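2/4/24

# Keep teaching inches and centimeters together

The school board in Basstead wants to drop inches from the lower grades and teach only metric. I understand the idea. Metric is easier. Everything goes by tens, and a child who can count to 100 can follow it. I still think it's a mistake.

I spent 11 years hanging doors and windows between Basstead and Suvville. Every tape I used was in inches, and every hinge I bought came in inches. Then Gatti opened its plant and the local stores filled up with metric hardware. For a while I kept 2 sets of drill bits in the truck and got them mixed up most weeks. One July I cut a whole run of shelves to 28 inches when the drawing meant something else. I paid for that lumber myself.
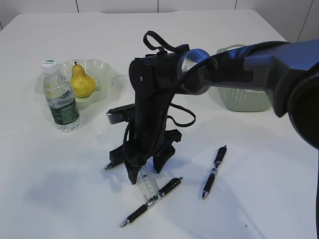
The people who came out of school knowing both systems had no trouble. They didn't convert anything. They looked at a gap and knew its size either way, the same as someone who grew up with a second language. That only comes from handling real things at a young age – blocks, boards, string, cups of water.

Pleltport tried the metric-only plan before we did. I talked to parents there, and the complaint I heard most was that the kids couldn't help with anything at home. The recipes, the fence posts and the fabric all came in the old units.

Supporters say the change would free up classroom time. Maybe so, but a few weeks a year is a fair price, and I would take it out of worksheets first. Leave both scales on the ruler and let the kids use both edges. The board takes comments until the end of the month, and I have sent mine in.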